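Getting Stains Out of Plastic Bins, Trays and Tubs

My neighbor Marichka Kostiuk gave me a stack of old plastic storage tubs in August, and I have been scrubbing ever since (you should see my hands!). They'd lived in a shed with paint cans and garden tools, so I got to try pretty much every cleaning trick I know.

Start with the dry stuff. Knock out the grit with an old paintbrush before any water goes near it, or you'll just be making mud and rubbing it into the scratches. Then hot water, a good squirt of dish soap, and leave it for 7 or 8 minutes while you go do something more fun.

Greasy film is easy. Baking soda and just enough water to make a paste, rub in circles, rinse. I keep mine in a Parmesan shaker so it doesn't clump up in the box under the sink.

Tomato sauce stains are a different animal. Put the tub out in the sun for an afternoon, wet, with some lemon juice wiped over the orange part. I did this with my big marinating tub and by 4 o'clock you could hardly tell.

For sticky labels, cooking oil! Smear it on, wait, and scrape with an old gift card. I used to pick at them with my fingernails like a crazy person. 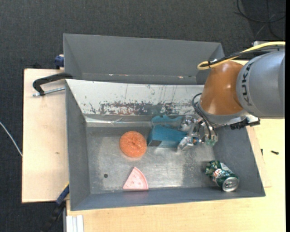 Rust marks took me the longest. White vinegar on a rag, laid flat on the stain for an hour, did most of it, and a little salt sprinkled on top helped with the rest. Sloped sides are the annoying part, and when a gray bin has brown and dark streaks all down the far wall like that one, the vinegar wants to run straight to the bottom. Press a few layers of paper towel on first, soak those, and they'll cling. Never mix vinegar with bleach, please, not even a splash.

A melamine sponge will take off the last shadows, but go gently on anything shiny because it dulls the finish. Rinse twice, dry upside down on a rack, and don't put the lids back on until the next morning or you'll get that musty smell all over again.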